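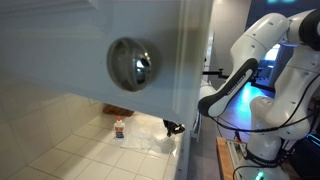 Subject: Re: Puckering around left chest designs on lined jackets
List: Garment Decoration, Small Shops
Date: September 23, 2018

On the July order, the other list member wrote:

> We have a repeat customer, a rowing club, that orders the Marnasetti lined
> twill jacket with a crest on the left chest. Last time the crest was a
> plain outline with text under it and there were no complaints. This year
> they changed the crest to a filled shield with two crossed oars and a
> banner, and I can't get it to lie flat. The jacket looks fine in the hoop.
> When I take it out, the fabric pulls in around the shield and there is a
> ripple running from the banner down toward the pocket.
>
> Settings so far: one sheet of tearaway, 75/11 needle, Zikine 40 weight
> polyester, machine at 900 stitches a minute. I hoop the shell and the
> lining together. I have tried tightening the hoop and it got worse. The
> customer also says the gray we used for the oars doesn't match last
> year's jackets.
>
> Is this the jacket, the thread or the file? I have 31 of these to deliver
> and have ruined two already.

I do a lot of these jackets, so I'll answer at some length. My guess is that you have more than one cause and that the file is the biggest of them. I would stop sewing on the good jackets until you have a clean test on scrap twill of a similar weight.

A filled shield is a very different thing to sew than an outline. The old crest put down very few stitches and the twill could absorb them. A solid fill pulls the fabric in along the direction of the stitches and pushes it out at the ends. If the banner was then placed on top of the fill, that area has two full layers of thread plus whatever underlay was used. The ripple toward the pocket sounds like the push from the banner having nowhere to go.

Tightening the hoop makes it worse for a simple reason. The twill on that jacket has some give across the grain. You stretch it, sew it while it is stretched, and then it relaxes when it comes out of the hoop but the thread doesn't. The fabric should be flat and firm in the hoop and the grain lines should still be straight. If the twill line bends near the corners, take it out and start over.

What I would do, in this order:

1. Open the file and look at the fill density. Anything drawn for a patch is going to be too heavy for a jacket. In Harju you can change the spacing for one object without touching the rest, so open up the shield first and leave the lettering alone. Check that the scale wasn't changed after the file was made. If the customer sent a large back design and somebody shrank it without recalculating the stitches, that alone would give you what you are seeing.

2. Cut a hole in the shield fill under the banner and under the oars. Leave a small overlap so no fabric shows at the edges. Some programs call this removing overlaps. It is worth doing by hand if the automatic version leaves slivers.

3. Change the sewing order. Work from the middle of the design out. Most crest files I get sent sew the border first, and then the fill pushes up against it and bubbles. The border should go down last.

4. Put a proper underlay in the shield, at an angle across the top fill. This ties the twill to the backing before the heavy sewing starts. I use an edge run plus a light open fill.

5. Switch from tearaway to cutaway. Tearaway is fine for an outline, but once it is perforated by a solid fill it isn't holding anything. We use the Gosum medium cutaway, one sheet, cut larger than the hoop on all sides. A second sheet usually means the file still needs work.
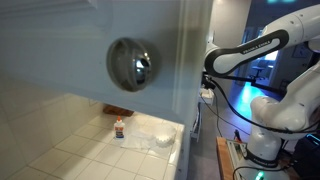 6. Decide what to do about the lining. If the jacket has an access zipper at the hem, open it and hoop the shell only. The Marnasetti comes both ways depending on the style, so check the inside before you assume. With no zipper you can open a few inches of the hem seam and close it afterward. We charge for that, and it goes on the quote as its own line. Sewing through both layers can work on a light design, but the two fabrics move at different rates and on a solid shield you will see it.

7. Slow the machine down. 900 is fast for a lined garment with the weight of the sleeves hanging off the arm. Support the jacket on a table if you have one. I would run the test well below that and only bring the speed back up if the sample stays flat.

8. Needle last. A 75/11 sharp is fine for that twill. Put in a new one and move on.

On the ruined two – if only the banner is bad, you can sometimes pick it out from the back and resew it over fresh backing. Don't try it with the whole shield. The needle holes in twill don't close up, and steam only helps a little. I'd order replacements and build them into next year's price.

Color

The gray is a separate problem. I have last year's Zikine card and this year's card side by side and the 799 on the newer one is cooler and a little lighter, at least on the two cards I own. It could be a dye lot difference. Find out what number was used on last year's jackets, and if you have any of that cone left, sew a small block with it next to the new one on the navy. Look at it by a window. Thread looks different on the cone than it does sewn, and a fill looks different from a satin stitch in the same thread. Your old oars may have been satin and the new ones fill, in which case the customer is seeing stitch direction and the thread could be an exact match.

Either way, get a sewn sample approved in writing before you run the rest. A photo sent by phone won't settle a gray.

Time

With the file fixed and the hem seams open I get through nine of these in an afternoon on a single head, including trimming the backing. If your delivery date is close, tell the club now. They would probably take a short delay over a ripple on the front of every jacket.

If you can post the stitch file to the list's file area along with the finished size in inches, I'll look at the shield and the banner and tell you what I'd change. Please include the original artwork too if you have permission to share it. Also say which hoop you are using – a round hoop close to the size of the crest will hold better than the big square one that comes with the machine.

One question back to the list: has anyone tried the adhesive version of the Gosum cutaway on lined jackets? I have a roll here unopened and would like to know if it gums up the needle before I put it under somebody's order.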